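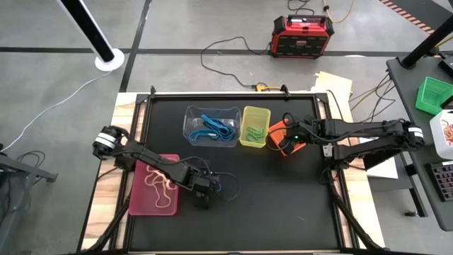

From: Lorna Cruickshank
Date: 2022-05-22
Subject: Re: Hall bookings, Nisteston

Dear members,

The Ritwood office wrote:
> Please confirm whether the January rates still apply
> to evening bookings in Room 14.

The January rates remain in force for all evening bookings. Requests should quote reference 2221 and reach the office 19 days before the date required. Keys are to be collected from the Koltau Street desk.

Yours faithfully,
Lorna Cruickshank
Bookings Office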